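Lenberg Fern Table Covering
Item 434
Tabletop and Sewing Room > Coverings

The Lenberg Fern is a light covering for rectangular work tables, folding tables and craft benches. The print has gray fern leaves and gray blossoms on an off-white ground, with small round flowers in orange-tan. It is sold as a flat piece with finished edges and can be laid with the print running in either direction.

Customers buy it mostly for sewing rooms, laundry rooms and shared folding areas. The pale ground makes it easy to find pins, snaps and thread ends. Dark and mid-tone fabrics show up clearly against it, and sheer fabrics can be checked for pulls without holding them up to a window.

Details
Ground color: off-white
Print: fern, blossom and small round flower
Print colors: gray, orange-tan
Width: 43 inches
Lengths: cut to order in whole feet, up to 9 feet
Edges: folded and stitched on all four sides
Sold: singly or in packs of 2

Measuring
Measure the top of the table and add the drop you want on each side. For a table that people stand at all day, we suggest a short drop so the edge stays clear of knees and chair arms. If the table is wider than 43 inches, order two pieces and overlap them along the center. The print does not need to be matched.

Care
Shake out lint before washing. Machine wash cool with like colors and hang to dry. Iron on the back at a low setting. Do not bleach. Expect slight shrinkage along the length after the first wash, which is allowed for in cutting.

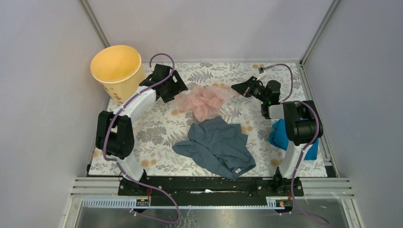 Fern covering in use on a work table, with sheer pink fabric and a slate gray-blue cloth.

Goes with
Stüber table clips, set of 9. Clips hold the covering at the corners and open wide enough for most tabletops.
Rullimia under-pad. Cut to the same width, for tables with a slick finish.

Ordering
Cut lengths ship from the Drirngate warehouse. Orders received by 2 p.m. are cut the next working day. Cut pieces can be returned only if there is a fault in the cloth or the stitching. Print samples are free, one per household.

For larger orders or lengths over 9 feet, write to Asif Farooqui at the trade desk. The Fern print will be restocked in September.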